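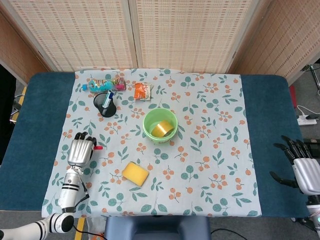
Open Day at the Grultthorpe Hall: Frequently Asked Questions

Last updated 2018-06-07

Prilarora opens its robot workshop to the public twice a year, once in early summer and once in October. The questions below are the ones visitors send us most. If yours is missing, use the contact form or ask at the front desk on the day.

Before you come

Do I need a ticket?
Yes. Tickets are free, but you have to book one for each person, including children. We print 1,000 tickets for each open day. At the last one, 849 were used. If you can't come, please cancel through the link in your confirmation email so the ticket goes back into the pool.

Can I come without a booking?
You can try. Unused tickets are handed out at the front desk from noon. On a busy day there may be none left.

How do I get there?
The hall is at the end of Mikum Street, next to the bus turnaround. The parking lot has 70 spaces and fills early. Overflow parking is on the grass by the east gate, except after heavy rain.

Is the building accessible?
All the demonstrations are on the ground floor. The doors are wide enough for wheelchairs and there is an accessible restroom beside the coat check. The upstairs gallery can only be reached by stairs. It has display boards and no robots, and the same text is available at the desk in large print.

Can I bring a school group?
Groups of ten or more should book the morning session. One adult is needed for every eight children. Teachers can ask for the worksheet pack when they book.

The table demonstration

What does the robot do?
It works at a padded table covered with a leaf-and-berry cloth, using two arms and two humanoid hands. The task is picking up everyday things and putting them somewhere else. Typical objects are a bottle, a sponge, a marker, a snack packet, a roll of tape and a plastic bowl. Some are soft and some are hard, and they need different grips.

Why use a patterned tablecloth?
Homes have them. A plain surface makes it easier for the software to tell where an object ends and the table begins. Leaves and berries make that harder, and we want to test it.

Is somebody controlling it?
It depends on the session. The board next to the table says either "operator" or "program." In operator sessions a trained person guides the arms. In program sessions the robot runs on its own software and a staff member holds the stop button.

How long does a session last?
Twenty minutes, followed by ten minutes for questions. Sessions start on the hour and the half hour. There is no session at lunchtime.

Why is it so slow?
Speed is limited whenever visitors are in the room. It also gives people time to watch the fingers close on a small object, which is the part most of them ask to see again.

What happens if it drops something?
The object is put back and the session goes on. Drops are written down in the same log as successful picks. The log for this table has 3,242 entries so far, and you can read a printed copy at the desk.

Can I choose the object?
In the afternoon sessions, yes. There is a box of spare items, and visitors can pick one for the robot to try. Please don't offer your phone, keys or glasses.

Can I shake hands with it?
No. Visitors stay behind the floor line while the arms have power. There is a separate hand on the bench in the Abdel Hamid Room, with the power off, and you may touch that one and bend its fingers.

On the day

May I take photos and video?
Yes, without flash. Flash can affect the cameras. Tripods are not allowed in the aisles. Please ask other visitors before filming them.

Is it loud?
The table demonstration is quiet. The machine shop next door is louder, and ear protection for adults and children is hanging by the door.

Is there food?
The cafeteria sells sandwiches, soup and coffee until three. You may bring your own lunch and eat it in the courtyard. Food and drinks can't be taken into the demonstration rooms.

Where do I leave bags?
At the coat check inside the main entrance. Large backpacks and strollers have to be left there.

Will the October open day be the same?
The table demonstration will run again. The rest of the program has not been set. Booking opens six weeks ahead, and people on the mailing list get the link first.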